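Projects > Tabletop team > Notebook > August, bench 2

14:10. Back on the bench after lunch. Lies Visser has the arms until 17:00, then the Conside group wants them for their drawer thing. So get the object set settled today and stop fiddling.

State of things: yesterday's policy (the one we call Banach, don't ask me, Lies names them) was trained on 2,525 episodes. Good on the sponge, ok on the towel, bad on anything with a handle. Retrained overnight with the extra handle demos, 2,813 total now. Same learning rate, same everything. Only changed data so we can tell what did it.

Did the homing check first. Left arm fine. Right arm off at the wrist again, re-zeroed, fine after. Third time this month, should really be in the fault log and not just here. Will add.

Cloth is back on the table. Objects were sliding on the bare top and half of our "grasp failures" were just stuff scooting away. Black one because the gray one confused the segmentation near the wall. Wrinkles don't seem to matter much, but pull it flat between blocks anyway, for the competition judges' sake if nothing else. They put the cloth on themselves on the day, we don't get to touch it.

Layout for block A: towel and saucepan close together at the back left, pen cup on its own further right, teapot middle, sponge out to the right. Front half of the cloth stays clear so the arms have somewhere to come in. Teapot lid OFF, keep it in the box. We lost a whole morning to the lid.

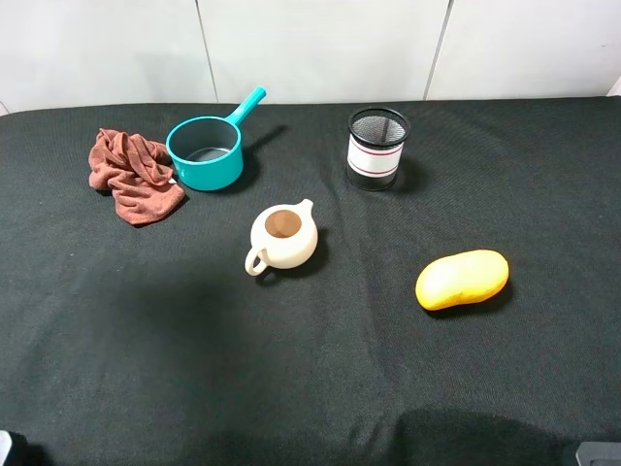 Start pose is the parked one, both arms low at the front corners. If you jog them for any reason, park them again before hitting run, the policy has never seen another start and does silly things.

15:05. Block A done, 13 trials. Notes as I went, cleaned up a bit:

- sponge: no problem, both directions
- towel: grabs fine but drags the pan along if they're touching. Leave a finger of space?? or leave it and let it learn. Lies says leave it, rules say "cluttered". She's right
- pan: goes for the rim every time, never the handle. The new demos were all handle grasps so this is annoying. Maybe the handle is pointing too far away for the arm to like it
- teapot: 3 clean lifts, rest were slips or it poked the spout. Gripper pads are shiny, need new tape
- pen cup: knocked over twice. Approach is too low, clips the side before it gets above

Shadows on the cloth could be part of the pan issue. We recorded most of the handle demos in the evening with the ceiling lights only and the light in here now is different. Easy test: repeat five of the pan trials tonight, same layout. Not changing the model untill that's done.

15:40. Argument about the instruction text. Training prompts say "pot" in some episodes and "pan" in others, depends who typed them. Searched the labels and it's a mess, also "cup", "pen cup" and "holder" for the same thing. And "tea pot" two words. Fixing by script, everyone please use the word list taped inside the cabinet door from now on. Competition sheet says SAUCEPAN and PEN HOLDER so those are the ones.

16:20. Mansour sent the pads, wrong width. Trimmed a pair with the craft knife, usable. Put them on the right gripper only. Teapot feels beter by hand, haven't run it.

Left to do:

- right wrist into the fault log
- relabel script, then check twenty episodes by eye
- block B: same objects, teapot and pan swapped
- ask Cuvex if the loaner power supply can stay past the end of the month
- five pan trials under evening light (me)
- whoever closes up, e-stop IN and covers on, it was out this morning

16:50. Handing over to Conside early, they were standing in the doorway. Objects are in the blue crate, cloth folded on top. Checkpoint is on the shared drive under banach_2813, don't overwrite the old one.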